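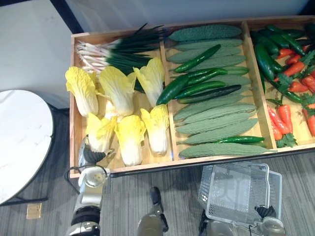 Figure 10.1 Artificial vegetables sorted by type in a wooden tray with thin partitions.

Chapter 10
The Produce Counter: Trays, Tables, and Order

Key terms: compartment, facing, front edge, partition, practice stock, restocking, spill-over

Objectives

After completing this chapter, students should be able to:
Name the parts of a divided display tray.
Set out leaf, stem, and fruit vegetables in separate compartments.
Recognize spill-over and correct it.
Choose between a straight-sided and a round surface for a given display.

Opening Case: The Wednesday Counter at Tsoukalas

Tsoukalas is a small greengrocer in the town of Bunura, owned by Kyriaki Sarantis and her brother Apostolos. For many years the shop kept its vegetables in the boxes in which they were delivered. Customers reached over one box to get at another, and by noon the cucumbers were lying among the greens. One October the owners replaced the boxes on the main counter with divided wooden trays. Apostolos Sarantis was given charge of filling them before opening, and Kyriaki Sarantis checked the counter again at midday.

The first weeks were difficult. Staff filled whichever compartment was nearest, and long items were laid wherever they would fit. On a busy Wednesday a customer paid for melons and found a cucumber at the bottom of the bag. The owners then drew a plan of each tray and pinned it beside the scale. Students will find the plan in Exercise 4 and will be asked to improve it.

10.1 The Divided Tray

A divided tray is a shallow container separated by partitions into compartments. Each compartment is meant for one kind of goods, or for two kinds that are sold together. The edge nearest the customer is called the front edge. The side of an item that is turned toward the customer is its facing.

The shape of the goods should decide how they are placed. Napa cabbages may be stood upright in rows so that their ruffled tops are easy to see, as in Figure 10.1. Green onions are better laid flat, with all the root ends pointing the same way. Bitter melons and cucumbers can be stacked on their sides, but a stack of this kind needs attention. In the middle compartment of the tray in the figure, cucumbers lie diagonally across the bitter melons, and the stem end of the longest bitter melon extends past the right partition. An item that passes over a partition in this way is an example of spill-over. It should be turned or moved to a lower place in the stack.

Color is also part of the arrangement. The cucumbers in the figure are a glossy, darker green than the melons beneath them, so the two can be told apart even where they are mixed. Two vegetables of nearly the same green should not share a compartment.

Training rooms commonly use artificial vegetables as practice stock. Practice stock can be handled many times over and does not wilt. It does not, however, teach the student to judge freshness, a subject treated separately in Chapter 11.

10.2 Tables and Other Surfaces
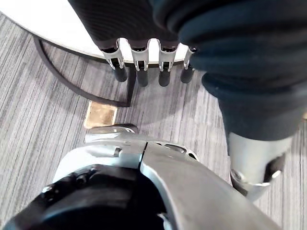 The surface chosen for a display affects how goods can be arranged on it and from how many sides they can be reached. Rectangular trays fit closely against one another on a rectangular counter and leave little space unused. When the same trays are placed on a round table, the corners and the curve do not agree, and gaps remain along the outside. A round white tabletop, such as the one in the background of the picture at the opening of this section, is better suited to a single bowl or basket set at its center, with the curved edge left clear. White also shows soil and loose leaves quickly, and such a surface should be wiped each time the display is changed.

Fatima Ekpo, who supervised the counter at the Akik market hall, required her staff to walk once around every round table before opening. Her rule was that no side of the table should look like the back of it.

Before You Read Further

Visit a shop or market that sells fresh vegetables. Make a sketch of one display, marking the partitions and the front edge. Note any place where one kind of vegetable has crossed into the space of another. Bring the sketch to class for use with Section 10.3, Restocking During Open Hours.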